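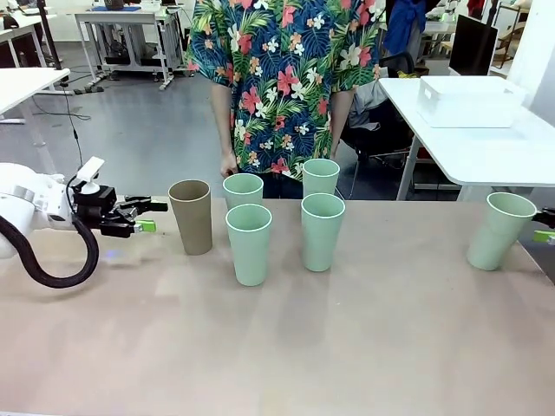
Hospitality Operations 2
Unit 6 handout: Clearing, sorting and counting cups
Instructor: Ladan Shirazi

Read this before the November practical. Bring a pen and your count sheet from Unit 5.

1. Why we start with cups

Cups are the item a coffee counter runs out of first. Plates can be wiped and turned around, and most customers will take a paper napkin in place of a cloth one. A counter with no clean cups stops selling hot drinks. Most of the delays you will log on placement come from cups being in the wrong place: on tables, in the rack, in the machine, or on a shelf in the back that the morning shift does not check.

2. Terms

Par: the number of cups a site needs to own to get through its busiest hour without washing in a panic.
Float: cups that are out with customers at any given moment.
Turn: one full trip from shelf to customer to wash to shelf.
Loss: cups broken, chipped or not returned in a month.

Students mix up par and float every year. Par is what you own. Float is what you cannot use right now.

3. Working out par

Take the number of hot drinks sold in the busiest hour. Divide by the number of turns a cup can make in that hour. Add the reserve.

Worked case, the Doldale site:

Drinks served in cups, busiest hour: 105
Turns per hour: 1.5
Cups in use: 70
Reserve: 28
Par: 98

The reserve at Doldale is 40 percent of cups in use. That is on the high side. The site has one dishwasher and it is slow to fill, so the manager, Gilmar Cavalcanti, keeps extra on the shelf and accepts the cost. A site with two machines could work with less.

If you get a fraction of a cup, round up.

4. Clearing tables

Clear from the far end of the room back toward the wash area. You will walk past every table once with a tray that gets heavier as you get closer to putting it down. Going the other way means carrying a full tray across the whole room.

Pick cups up by the handle or the lower half. Fingers never go on the rim or inside, including on dirty cups. The habit has to be the same for both or it will slip during a rush.

Do not stack cups that have liquid in them. Empty them into the slop jug first. Spoons go in the spoon pot, not inside the cup - a spoon left standing in a stacked cup is the most common cause of chips on our own breakage log.

Ask before you take a cup from a table where someone is still sitting. "May I take this?" is enough.

5. Racking and washing

Cups go in upside down, tilted if the rack allows it, so water does not pool in the foot. Do not mix sizes in one rack. Check the rinse temperature at the start of each shift and write it on the sheet by the machine.

Let the rack stand until the cups are dry. Do not towel them. If the counter is short, tell the shift lead.

6. Checking and discarding

Look at the rim, then the handle, then the foot. A chip on the rim means the cup is thrown away at once. A hairline crack at the handle means the same. A mark on the foot can be left if it does not scratch the saucer. Write every discard on the loss column with your initials.

7. Case for discussion

Rezende runs a canteen in Destbridge with 600 cups on its books. Janaína Bittencourt took over as manager and did a full count after closing. She found 40 fewer than the books showed. Her supplier, Bukby, could replace them within the week. She held the order and counted the break rooms first.

Come ready to talk about these points:

What she gained and risked by holding the order.
Where else in the building cups could be.
How often a site of this size should do a full count, and at what time of day.
Whether the staff who use the break rooms should be charged a deposit. Radek Kopecký's group argued for this last term and the notes from that session are in the course folder.

8. For the practical

You will clear, rack and check one section of the training cafe, working in pairs. Sebastian Avram will assess the clearing and I will assess the checking. Closed shoes, hair tied back, no rings with stones. Count sheets are handed in before you leave the room.

Reading for next time: Unit 7, Glassware, first two sections only.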